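Grukel Owners' Board > Two-arm setups > How many takes before you change the task?

clisby_mo
Joined: February
Posts: 17

Evening all. I've been gathering examples for our two-arm machine since the start of the month and I could do with some friendly advice (or a telling off, whichever you think fits). The job is tray handling: one arm works at the tray, the other keeps clear or lends a hand. I had planned on 3000 takes, all driven by hand, and I'm at 1325 now with a sore neck and a growing suspicion that I've been recording the same take over and over again.

My worry is that I always put the tray in the middle of the table, lying longways, because that's where it's comfortable for me. Zonus, who drives the arms when I'm on lunch, puts it there too. Lovely and tidy, but will the thing learn anything about trays, or only about the middle of the table? 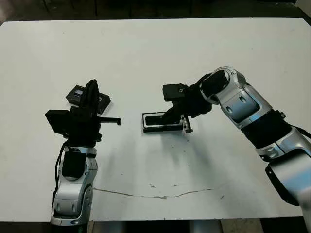
Right gripper down in the tray, left one hovering. Head view.

Any thoughts very welcome, and sorry for the long post!

Yung-ching Chien
Posts: 1325

Hello and welcome! Please don't apologise, long posts are how we all learn on here. I'd stop where you are and train on what you've got, tonight if you can. Then shift the tray a hand's width to one side and see how it copes. My guess is badly, but you'll have learnt it for the price of an evening, and you can plan the rest of your takes around whatever goes wrong.

The other thing I'd look at is black on black. Your fingers are black and so is the tray, inside and out, and in the head view I have to look twice to see where one stops and the other starts. Do you keep the wrist cameras in when you train? I would.

ho_bench
Posts: 17

I'm going to disagree with Yung-ching a little, with great affection as always. Training early is fine, but I wouldn't go moving the tray yet. When we started we shifted everything about from the first morning, and all we got was a muddle that couldn't do any of it well. Get one position solid, then widen out. As for the colour, leave it be! If your real trays are black then it has to manage black trays.

clisby_mo

Thank you both, that's so kind. Yes, wrist cameras are in for both arms. The real trays are black, so I'm stuck with them, though I did wonder about a bit of pale tape on the fingertips?

ho_bench

Don't do it halfway through, whatever you do. Half your takes with tape and half without is a headache I wouldn't wish on anyone.

Yung-ching Chien

On the tape we agree, so put the kettle on and mark the day. I still say move the tray, mind. One position can look wonderfully solid right up until somebody leans on the table. Try 3 positions, same number of takes in each, and swap drivers between them so you and Zonus don't each end up owning a spot.

clisby_mo

Swapping drivers hadn't crossed my mind at all, and I think we do have our own habits (I come in from high up, Zonus goes in nearly sideways). I'll train on the 1325 overnight and post how it gets on before I touch the tray.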